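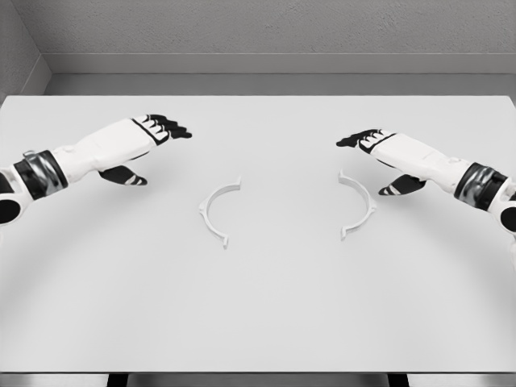 *Starting pose for the two-arc task in the simulator: hands open, thumbs out.*

## Set up your first two-handed assembly trial

Can a machine snap two parts together at a bench yet? Sometimes, and it's a blast to find out where it fails! This is trial 13 in our Dranen task set.

1. Load the table and both arcs. Lay them flat with the hollow sides facing each other.
2. Open both hands and park the fingertips above the table. White parts on a white top are hard to pick out, so check your contrast now.
3. Set the seed to 3084 and run one slow pass. Stop if a finger hits the table.
4. Grasp one arc at a time. Closing both hands together tends to shove the parts around (I lost a whole evening to this).
5. Bring the ends together and log the result.

My best batch in January was 49 clean joins out of 2403 tries. Tiny, I know, but the first one had me out of my chair! A person at a shop bench still wins easily.

Next up: the same task with the arcs turned at random.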